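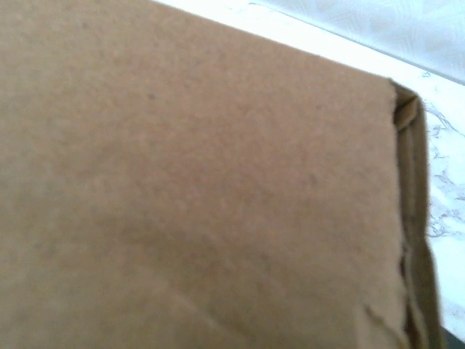 Bhupendra Jaiswal wrote in to ask why anyone would spend a morning teaching a machine to fold a box when a teenager could be had for the price of lunch. We've put him first, as he put it best.

Search the help pages Go
Filed under: Teaching by remote control
24th October, by Ilze Mockus

Is the robot doing it by itself?
Not while you're teaching it. A person moves the arms from a distance and the arms do as they're told, including the daft bits. The machine learns from the recording.

How many goes does it need?
Pinbridge asks for 800 good ones per task. Deividas passed 2000 on cardboard and now has opinions about flaps.

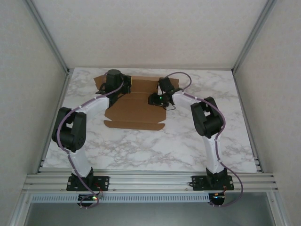

Both grippers on the opened-out box.

Should I throw away the goes where I fumble?
Keep them if you recovered. A robot that has only seen perfect folding tends to sulk at its first bent corner. If you gave up and swore, bin it.

Can I rush?
You can. It will then learn to rush, with less charm than you.

Do I need two hands?
For boxes, yes. One arm holds while the other folds, and most beginners forget the holding one exists until the cardboard wanders off.

My arms feel slow to respond. Is it me?
Usually it's the connection. Stop, let them catch up, then start the go again from the beginning.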